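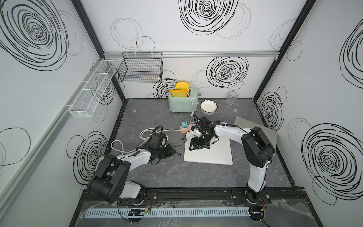 Figura 1. Tostadora verde menta con dos rebanadas de pan, cuenco blanco y vaso sobre la encimera.

# Colección Nunditine: preparación de tostadas

Ficha de datos. Versión 2.

## Descripción general

La colección reúne 1284 registros de imagen dedicados a la preparación de un desayuno sencillo y a los utensilios que intervienen en ella. Ha sido elaborada por el área de documentación doméstica de Erkness, bajo la coordinación de Tiruwork Lemma. La revisión de las anotaciones corresponde a Liya Mamo.

## Contenido

Cada registro consta de una imagen y una ficha en español. De ellos, 915 muestran la tostadora con pan en las ranuras; los restantes recogen la encimera antes o después de esa fase. Los objetos anotados con mayor frecuencia son:

- tostadora de formas redondeadas
- rebanadas de pan
- tabla de cortar blanca, de forma cuadrada
- cuenco blanco de borde ondulado
- vaso transparente
- bandeja metálica gris claro
- regleta y adaptador de enchufe
- cestas de malla, negra y blanca

## Criterios de anotación

La posición del pan se anota por ranura (delantera o trasera) e incluye la inclinación cuando es apreciable. En la figura 1, la rebanada trasera consta como «alta» y la delantera como «inclinada». El grado de tostado no se deduce del color y se deja en blanco salvo que figure en el parte de la sesión.

Los recipientes reciben uno de dos valores, «vacío» o «con contenido». El cuenco y el vaso de la figura 1 llevan el primero, al igual que las dos cestas.

El cable de la tostadora y la regleta se anotan por separado.

## Limitaciones

La vajilla es poco variada y no se incluyen otros tipos de pan que el de molde. En 176 registros la bandeja queda parcialmente oculta; se conserva la etiqueta y se añade la marca «parcial».

## Uso y cita

Se autoriza el uso docente y de investigación. Cítese como: Erkness, Colección Nunditine, versión 2, 7 de junio de 2019.

Colecciones relacionadas
Pirzada: vajilla y escurrido
Dundska: orden de la despensa

Contacto: área de documentación doméstica | © Erkness | Volver arriba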